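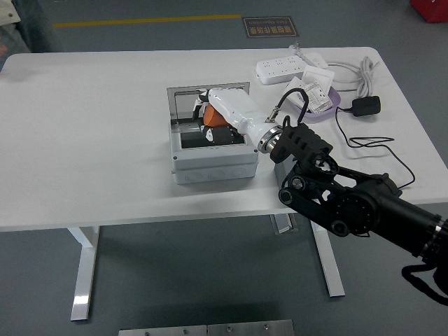

The incident note from Grollthorpe runs to three lines, and the word it leans on is "minor." On run 415 of 676, the Stimitz hand closed on a part inside an enclosure and kept squeezing after the stop command. The housing cracked. The log says the grip released 26 seconds later.

I don't find that minor. Feten, which wrote the control software, blames a stale force reading. Maybe so. But a stop command that waits on a sensor is a request, and I would like to know who signed off on it.
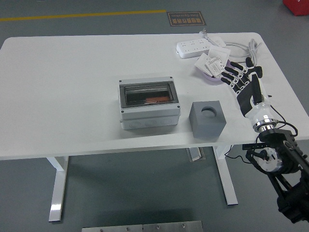

*The hand above the purple dish, with the enclosure at the center of the table.*

Ismail, the integrator, wants to add a software timeout and carry on. I'd ask for a hardwired cutoff first – and for the full log, which we still haven't been shown. Electrical boxes are cheap. The same hand is being pitched for work next to people, and until the stop works with the sensor unplugged, I wouldn't put my own fingers in there.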